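4.2 Cups and mugs in the home: what people keep, what they use

We asked each household to keep a diary of hot and cold drinks over 10 days in November, noting which vessel was used and who chose it. In all 111 households sent something back. Of these 37 were single-person homes, which is more than we had planned for (see 3.1 for the recruiting problems in Simiyu).

Most homes own far more cups than they use. Kerubo Nyanda's earlier work in Traruvmont found the same, though her homes were larger and her diary shorter. In ours the everyday cup was nearly always the one kept nearest the kettle. Cups at the back of the cupboard came out for guests, or when the dishwasher was full. One household listed up to 183 vessels of all kinds, most of them inherited, and drank from two.

Colour came up more often than we expected. Families with children tended to give each child a colour and stick to it, sometimes for years. Couples did this less. When asked why, people talked about germs first and then, a bit later in the interview, about arguments. Hamisi Kariuki coded both sets of answers and Ülle Adomaitis checked a portion of them; agreement was good on germs, poor on arguments. Size mattered less then we thought. Handles – quite a lot, mainly for older people.

Plain coloured cups are shown in Figure 6.

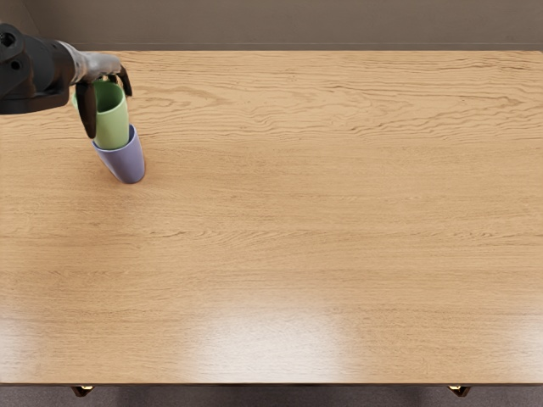
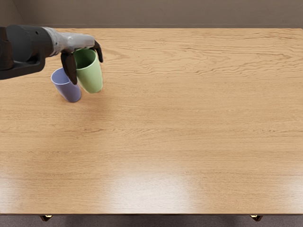 Figure 6. Cup on a wooden tabletop, pale green cup held beside a pale lavender-blue one (second panel).

Breakage is the other side of it. A lost cup was rarely replaced with the same one, even where the set could still be bought. Two homes had moved a whole set to the loft after one piece broke. No clear pattern by income. Neema Sang has suggested that the diary itself made people more careful, and we can't rule that out – the Hadard pilot had no diary and a good deal more breakages. Storage is taken up in 4.3, along with teh question of gifts.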